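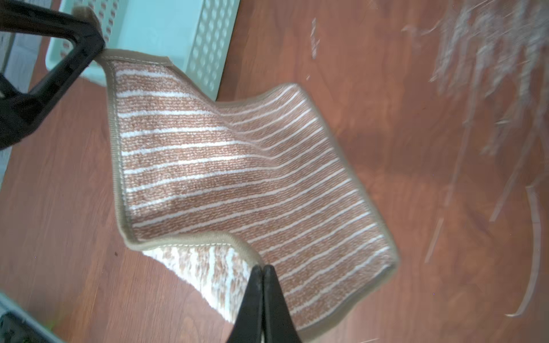 Striped mat, both corners held, seen from the wrist cam

Folding with wrist cams only: does dropping the overhead view hurt?

tussock_mick wrote:
Righto, promised I'd write this up after the last thread went sideways. For anyone who missed it, we've been training a two-arm policy on small floor textiles (bath mats, hand towels, the odd tea towel) and I had a hunch the overhead camera was making things worse. So I retrained the same network on the same demos with the overhead stream stripped out. Wrist cams only, one per arm, plus joint positions.

Short version: the wrist-only policy folds better. Grasping the first corner got a bit worse, everything after the second corner got a lot better. I know that's backwards from what most of you would guess and it's backwards from what I guessed too, back in September when I started collecting.

My theory is it's all about the fold line. Once the mat's in the air the overhead view gives you a foreshortened stripe of fabric with two arms parked over the top of it. From the wrist you get the crease, the binding along the edge, and which side of the pile you're looking at. Look at the colour difference where the lower left has flipped over and the fluffy cream underside is showing. That's a massive cue and the policy gets it for free.

Happy to answer questions. Code isn't tidy enough to share yet, sorry.

pilecount wrote:
Lovely result, but how many seeds? You had this same argument with me about the towel numbers.

tussock_mick wrote:
Four seeds for each condition. Three of the four wrist-only ones beat every overhead run, and the last one was a dud that kept letting go early. I left it in the average, before you ask!

Releck wrote:
I'm going to be the grump. I don't think you've shown that the overhead camera is bad. I think you've shown that your overhead camera is bad. Same weights budget, same image resolution per stream? If you're shrinking a whole workspace down to the same little square as a wrist view then of course the fabric comes out as mush. Crop the overhead to the mat and run it again.

tussock_mick wrote:
Fair point, and yes, same resolution per stream. I did try a crop early on but it was a fixed crop, so it lost the mat whenever the arms dragged it sideways. A tracking crop would be the proper test. It's also another moving part that can fall over, and I'm lazy.

Svend Baldursdóttir wrote:
We saw something close to this at Stillitden, on pillowcases. Wrist-only was better at the fold and hopeless at finding the thing to begin with. What fixed it for us was keeping the overhead stream but dropping it out at random during training, so the policy couldn't lean on it. We ended up with the early grasps of one and the folds of the other. Training took longer and I can't tell you it'd carry over to something as stiff as a bath mat. Pillowcases forgive a lot.

One thing I'd check is the stripes. A striped mat is very kind to a wrist camera. The stripes tell you which way the fabric is running and they bend at the crease, so the policy might be reading the pattern and knowing nothing much about cloth. Have you got a plain one?

tussock_mick wrote:
Ooh, the random dropout is a good idea, I'm stealing that. And yep, the stripes have been bugging me as well. I've got two plain mats in the set but they're both thin, so if it fails on those I won't know whether it's the missing stripes or the floppiness. Need a plain one with the same thickness and the same sort of binding. If anyone's seen one in the shops, sing out.

Bergmann wrote:
Could you just grey out the stripes in the images? Cheap test before you go shopping.

pilecount wrote:
Turning it grey won't remove the stripes, they'd just be light grey and dark grey. You'd have to paint over them and then you've got fake texture everywhere and the policy's confused for a whole different reason.

Bergmann wrote:
Yeah fair, typed before thinking. Could still try it on the live feed with the trained policy though. If performance falls in a heap when you squash the contrast, that tells you something.

Releck wrote:
It tells you the policy doesn't like images it wasn't trained on. We knew that already.

Þröstur Thygesen wrote:
Quick one about the grasp itself. In your still the lower gripper has hold of the fold and its fingers are straight in the camera's view. Are you masking the fingers? When we left ours visible the policy used finger spacing as a stand-in for "have I got it", and it came unstuck the moment we swapped to thinner cloth, as the fingers closed further than it had ever seen.

tussock_mick wrote:
Not masking, no. Never occurred to me that it could be a problem, I figured seeing the fingers was the whole benefit. Might explain the thin mats going badly, too! I've been blaming the floppiness this whole time. Let me go back through the failures and see if it's hesitating right after the close.

Releck wrote:
So now you've got a confounded camera comparison, stripes AND finger spacing. I'm not trying to be a jerk, I just wouldn't put "wrist-only is better" in a title yet.

tussock_mick wrote:
The title has a question mark on it, mate.

kelpie_urnley wrote:
Lurker here, I do the mechanical side for a group in Urnley. I'd back Mick on the practical side of it. Every time we bump the overhead mount we lose a morning to recalibrating. If wrist-only is even level with the other setup, I'd take it.

Svend Baldursdóttir wrote:
Level on mats, perhaps. I wouldn't want to go looking for a sock with it.

tussock_mick wrote:
Ha, no socks planned. OK, my list now is random dropout on the overhead stream first, then masked fingers, then a plain thick mat once I find one. The tracking crop is last and Releck is welcome to write it for me.

Releck wrote:
Send me the demos and I'll have a go at it. Raw resolution please, before you've shrunk anything.

tussock_mick wrote:
Deal. Uploading tonight, check your messages.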